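3.2 Directory lookup and paging

Draneo keeps user records in nested units, and an administrator can limit a listing to one unit or to several. We loaded the staff directory of the Mandport office, 147 accounts in 12 units, and ran each query with the page size left at its default.

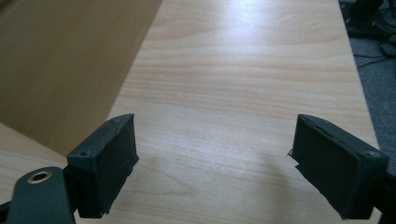
Accounts that belonged to two units were returned twice when both units were listed in the same query. Musine, the older tool, drops the second record — but only if both fall on the same page. The order of units in the query made no difference to either tool.

Figure 2. Workspace, Guimarães site.

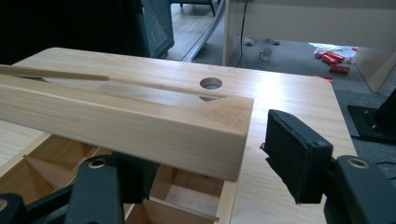 Does a larger page size remove the duplicates in Draneo? Page size only sets how many rows are shown at a time, and the repeated records remain in the result.

We therefore filtered all results by account ID before comparing the tools. The filter script was written by Teresa Wysocka and was run once per query, after the last page had been fetched.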